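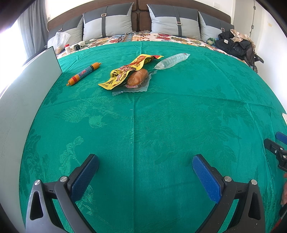

### 3.2 Lineage and teaching order

The second school we studied, Halás, teaches a short-range style of stick and empty-hand fighting. Its founder, Abílio Frade, trained under two teachers and took a different part of the syllabus from each. Footwork came from the first. The paired drills came from the second, who taught them in a fixed order that Frade later changed.

Students at Halás now start with partner work in the first month. At Drenent, the older school, they wait until the solo form has been passed (see Section 3.1). Yogesh Nigam, who has taught at both, told us in an interview that the late start "made people tidy but stiff." He also said that Halás beginners dropped the elbow more often under pressure, a fault he corrected by hand during drills.

Figure 2 gives the teaching order at each school.

| Stage | Drenent | Halás |
|---|---|---|
| 1 | Solo form | Stance, partner drills |
| 2 | Partner drills | Solo form |
| 3 | Stick | Stick, light sparring |

**Figure 2.** Order of instruction at the two schools, from class notes and interviews.

We watched six classes at Halás in July. Sparring took place in all of them — usually in the last part of the session, with the senior students paired first. The written syllabus lists sparring only at the third stage, so practice and text differ on this point. Frade confirmed the difference and said the syllabus had not been revised.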